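# The model wants a service too

Friday, October 18, 2019

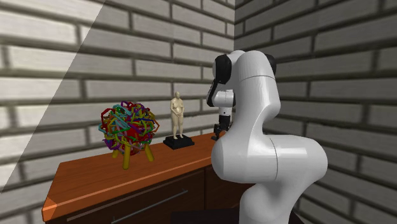
*The sideboard cell in simulation, with the gripper over the far end of the top.*

I've been setting up and looking after robot arms for a good part of my working life, and for the last while I've had the care of one in particular, a white arm at Flostine that spends its days learning to move ornaments about on furniture without breaking them. It's a lovely thing to work with and I'm fond of it. I want to use this column to argue something that got me a few raised eyebrows when I said it over lunch, which is that the simulated version of that cell ought to be on the maintenance schedule, with its own page in the logbook and its own hour of somebody's time, exactly as if it had grease in it.

Let me go back a bit, because I didn't always think so.

When I learned this trade the machine was the machine. You had a floor, you had anchor bolts, you had a pendant with a cracked screen protector, and if you wanted to know where the arm was you walked over and looked. Lionel Marty, who taught me most of what I know about cabling, used to sign off a cell by putting his hand flat on the base and standing there for a minute while it ran through its cycle. I thought it was theatre until the day he felt a loose bolt that way. I still do it, and I'd recommend it to anyone, with the proper guarding and the speed wound right down, naturally.

Then the simulators got good. Ours runs on Jernow, and for a long stretch my attitude to it was the one you'd have to a very nice brochure. The young ones would have the arm up on the monitor swanning about over a wooden sideboard, with the bricks of the wall drawn in behind and a proper highlight along the shell of the elbow, and I'd think, well, that's handsome, and go back to my torque wrench. It seemed to me that the model belonged to the programmers in the way that the compressor belonged to me.

What changed my mind was a fortnight of small crashes. I don't mean anything dramatic. The fingers would come down over an object and touch the top of the furniture a whisker before they ought to, the protective stop would trip, and some poor soul would have to get up and clear it. We did all the usual things. I checked the flange. I checked the tool centre point, and then I checked it again with a different pointer because I'd stopped trusting the first one. I had the covers off the wrist and went over the connectors with a torch in my teeth. Ryota Fukuda and I re-taught the corners of the work surface together on a Tuesday afternoon with the radio going, and we got the same numbers we'd had before, near enough that you could've put the difference down to whoever was breathing on it.

The fault was 3 millimetres, and it was in the model. We'd changed the fingertip pads back in January, from the thin ones to a thicker sort that Sernex sell for delicate handling, and I had written that up beautifully. Part, batch, date, initials. What hadn't happened was anyone telling the simulator. The virtual gripper was still wearing its old pads. Every path planned in there was planned for a hand slightly shorter than the one I'd bolted on, and for most jobs there'd been enough slack in the approach to hide it. Then the approaches were tightened up and the slack was gone.

Now, whose fault is that? I've heard it argued both ways, and I've argued it both ways myself, depending on who was buying the coffee. Tatsuya Morikawa, who writes most of the planning code, held that a change to hardware should be announced to the people downstream of it. I held that the people downstream might like to read the logbook. We were both being a bit precious. The trouble was that the model had authors and it had users, and it had no keeper. An arm in that position would be squealing within the year, and you'd hear it. A model just goes on looking exactly as good as it did the day it was built, and I think that's the nub of the thing for me. Real machines have the decency to look and sound worn.

Have another look at the render up at the top. There's a clean seam down that big white link, and a wood grain on the sideboard that I'd be happy to have in my own lounge room. On the sideboard there's a mad ball of coloured loops on yellow legs, and a little pale figurine on a black base, and the gripper is sitting off to the right of the pair of them. It's all very persuasive. I could stare at it all morning and it wouldn't tell me which pads are fitted, or when the joint limits were last compared with the ones in the controller, or who decided how heavy a figurine weighs.

I have a soft spot for the wire ball, by the way. You couldn't ask for a better test of whether somebody has been looking after their collision shapes. The lazy thing, and I say this with love because I'd do it too, is to wrap an object like that in a plain sphere and call it done. A sphere is quick to check against and never gives you any grief on the screen. But the loops stick out every which way, and it's up on those splayed legs, so a sphere drawn snugly will leave some of the loops poking out through it, and a sphere drawn generously will have the arm giving it a berth like a bus going round a cyclist. You have to choose, and then somebody has to write down what they chose, so that whoever comes along later wondering why the arm is so shy on that side has half a chance of finding out.

So here's what I do these days, and what I'd like to see other shops do. When I service the arm I service the model on the same visit. I keep the two open side by side. If I replace something with a part of a different size, the new size goes in the model before the guard door is shut. I send the real arm to a few known positions and read the joint angles off the controller, and then I put the simulated one in those same positions and see whether its fingertips land where mine did. I weigh the tool. You'd be amazed how many cells have a payload figure that somebody typed in on commissioning day and that has sat there through every bracket and cable clip added afterwards. Ours was out, I'm sorry to say, and on my watch.

It adds the better part of an hour. Tsutomu Okabe, who has to find the money for my hours, asked me quite fairly what he was getting for it, given that the arm's own service interval is 3000 running hours and the makers say nothing whatever about pictures of it. I told him what a fortnight of nuisance stops had cost, and he went away and did his sums and came back and signed the form. He's a good sort.

There's a decent argument against me and I don't want to skate over it. Takeshi Nishimura put it best. He reckons that if you rely on a technician to keep the model honest by hand, you've built a process that depends on the technician, and that the arm should be checking itself against its model all the time and complaining when they part company. He's right that it should. We've got a bit of that running and I'm glad of it. But the self-checks look for what they've been told to look for, and ours compared joint readings, which agreed perfectly all the way through that wretched fortnight. The joints were fine. The pads were past the last joint, out where the software had simply been told what was there and believed it. Ishida, our integrators, have offered to add a touch-off routine that would catch that case, and I hope we take them up on it. I'd still want a person to walk round with a ruler now and then.

The other objection is more of a grumble, and it comes from my side of the fence. Mechanical people say the model isn't our job. We weren't trained on it, the menus are a dog's breakfast, and there's enough to do. I have every sympathy. It took me ages to find where the gripper geometry lived, and when I found it I was so pleased I went and told Lionel, who couldn't have cared less. But we're the ones with our hands on the hardware. We know the pad's been changed and the bracket's been bent straight, and we know it at the moment it happens, with the part still sitting on the bench. I can't think who is better placed.

Logbook entry 1767, if anyone at Flostine cares to look, is the first one in my handwriting with two columns, one for the arm and one for the model. The second column was a bit bare that day. It's filled up nicely, and last week I saw that Ryota had started ruling it in before I got there.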